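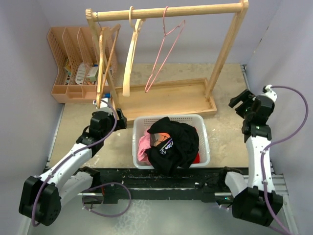

Small-Space Closet Project: Final Report
Home and Living Design, Unit 2
2018-02-05

Why we picked this

Our group wanted to work on something people deal with every day, and all of us live in dorms or small apartments where clean clothes end up on a chair. So our question was simple. Can a tabletop rack, a basket and a desk organizer do the job of a closet? We were allowed to spend up to 200 dollars and we came in way under that, which made us very happy!

We called our setup Plorkevby, after a word one of us made up in the first meeting, and it stuck. The people at Vallomberg Hall let us use a work table for the whole unit.

The pieces

The rack is light wood with a round rod across the top and a shallow tray joining the two uprights at the bottom. We love the tray. On a bigger rack you'd put shoes there, but at this size it works for socks, a folded scarf, or the stuff you empty out of your pockets.

The basket is white plastic with slotted sides and a wide rim. The rim matters more than we expected, as you can grab it from any direction. We keep the basket right in front of the rack so a piece of clothing only has to travel a few inches to get to its hanger.

The peach organizer goes behind and to the left. It has deep sloping compartments at the back and little bins along the front edge, so small boxes and packets can stand up in the deep part and still be easy to find.

Hangers

This was the most fun part, and we argued about it a lot. We tried a brown wooden one, a pale cream one and a thin pink one. The thin pink one saves the most room on the rod. The wooden ones are better for anything heavy, and the cream one with its broad arm was our favorite for sweaters (no pointy shoulders!). In the end we kept a mix. Matching hangers look great in the Yensuk catalog, but a mix makes it easy to remember what goes where.
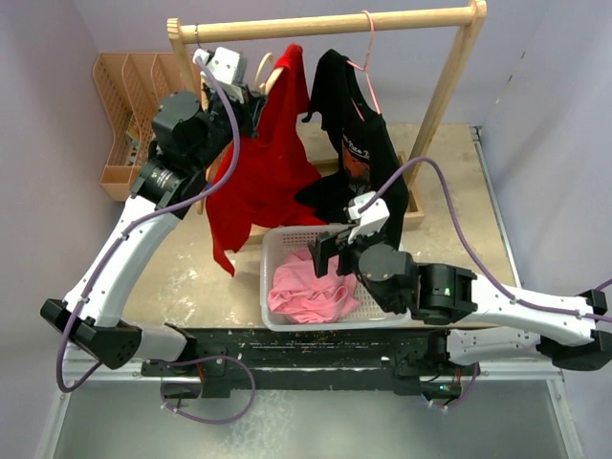 Our routine went like this. Pull one thing out of the basket, find the collar or waistband, shake it out, put it on the hanger, and only then go to the rod. Our first plan was to sort everything by color before hanging, and it was a mess, with clothes all over the table and no space to work. Skipping the sorting made the whole job feel shorter. Black clothes were the hardest because you can't see the seams when they're bunched up, so we started leaving those on top and doing them first while we still had patience.

We did the routine for 8 loads of laundry between us. Everybody got better at it, and two people in the group have now copied the layout at home.

What we would change

A slightly longer rod would be nice, and we'd like to try the Drarar style of rack with a second bar underneath for pants. We would also test a smaller basket, because it takes up a good part of the front of the table. If the hall still has room for us in August, we want to do it all over again with winter coats.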